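Bakery Sorting Cell, Team Report: What Happened With the Grip Force

Our team spent most of the spring term teaching a two-armed robot to move bread between a plate and a set of metal trays, which sounds like the easiest job in the world until you try it. I was in charge of the gripper settings, so the fault I'm writing up here is mostly mine, and I'd like to tell it properly because the group after us will inherit the same arm and the same code (and, I'm sorry to say, my comments in it).

The task came from Brandent, a small bakery supplier that wanted to know if soft baked goods could be handled without leaving marks. We set up with a croissant, a paper plate and trays, and ran the cycle over and over with one of us standing at the table near the stop button. 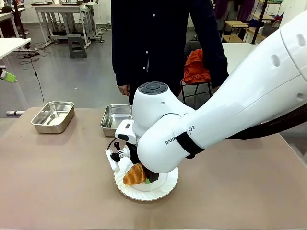 Page 18

The trouble began on a Sunday, when we had the lab to ourselves and were feeling pretty good about things. The fingers were supposed to come down on either side of the croissant, stop just short of the plate, and close. Over the afternoon the stopping height crept lower. At first we only heard it, a soft scrape on the paper, and we all agreed it was nothing. Then on run 622 the arm drove down hard enough to bend the plate, the table shook, and the controller went into a protective stop with the fingers still pressed down.

Loukia Tsakiris, who was our safety lead that day, hit the stop button anyway, which is exactly what the sheet says to do, and I'm glad one of us remembered the sheet. I had already started to reach for the croissant. I want that in the report. The arm was stopped, yes, but I didn't know why it had stopped, and I had no business putting my hand in there. 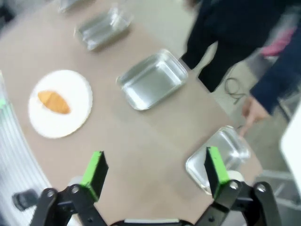
It took us two more lab sessions to find the cause, and we went down a few wrong roads first. We blamed the paper plate for sliding. We blamed the finger pads for wearing down, and I spent a whole evening measuring them with calipers (they were fine). Our teaching assistant suggested we print the height value at the start of every cycle instead of only at startup, and there it was — the value was changing a tiny bit each time, always downward.

My code took the last contact height, subtracted a small margin, and saved the result as the new starting point. It should have gone back to the height we measured in calibration. So each run began slightly lower than the one before, and the controller didn't complain until the force limit tripped. The limit itself was part of the problem too. I had set it to 70 newtons during an early test with an empty gripper and never put it back to 18, the number in our own safety plan.
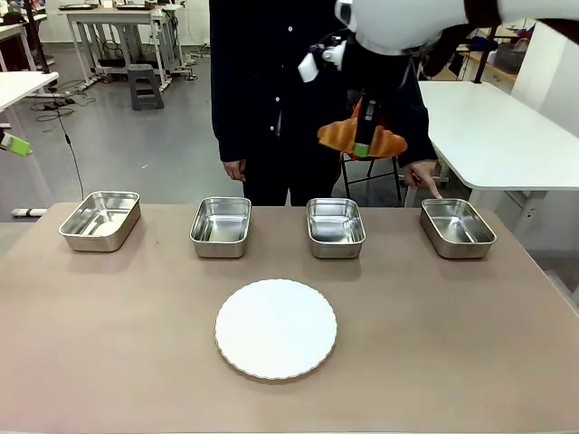
The fix was four lines long, and I was a little embarrassed by how short it looked after all that worry. The height now resets from the calibration file on every cycle, and the program won't start at all if the force limit is above the one in the plan. We also added a check that pauses the arm if the height differs from calibration by more than a couple of millimeters, and we tested it by feeding it bad values on purpose — that was a fun afternoon!

We changed how we work around the table as well. Whoever stands there calls out before reaching in, and the person at the keyboard has to answer out loud. After any protective stop, we read the log before anyone touches a thing. It felt silly for a day or two and then it was just what we did.

One thing is still open. The left arm uses an older copy of the same routine, and we ran out of term before we could go through it. Please don't run it at full speed until someone has.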